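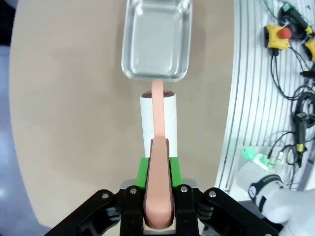
Pre-Run Software Checklist, Soliman Cell
Reading time: 3 min
Print | E-mail this page

Work from top to bottom. Mark OK, FIX or N/A. Comments are from the September walkthrough and stay in until somebody earns their removal.

1. Controller build matches the build on the run sheet. OK
Comment: It says 291 on both. Last time it said 291 on the sheet and "test_final_b" on the controller.

2. E-stop read back by the supervisor process, pressed and released. OK
Comment: Watch the state change in the log. The light on the dashboard is a web page, and web pages will tell you anything.

3. Hand-eye calibration loaded, file newer than the last camera remount. FIX
Comment: File loaded fine. It was from before the remount. Zuzanna Wróbel reran it and the grasp offset went away, along with two days of theories about lighting.

4. Planning scene includes table, upright tube, glass dish and cable area. FIX
Comment: Dish was entered as a box with a solid top, so Drokora refused every place pose inside it. Technically correct. Replaced with four walls and a floor.

5. Depth filter set for transparent objects. OK
Comment: Raw depth still sees straight through glass. Use the modeled dish pose and do not "just try it" with the filter off.

6. Gripper force limit set to the soft-object profile. OK
Comment: Profile is named soft_2. There is also a soft_2_new, which is older.

7. Grasp-held check enabled, timeout 100 ms. OK
Comment: Squishy items keep creeping after the jaws stop, so the check reads finger width twice. Leave both reads in.

8. Wrist camera stream timestamps in sync with joint states. FIX
Comment: Drift came from the Evel bridge restarting its clock. Patched, retest after next reboot.

9. Speed override at 10 percent for first motion. OK
Comment: Yes, every time. Yes, you too.

10. Logger writing to disk, with space left. N/A
Comment: Was marked N/A by the previous inspector. It is applicable – please ask the person looking for episode 3801.

Open items: 8. Signed off for supervised runs only.

Contact | © Todine Automation | Back to top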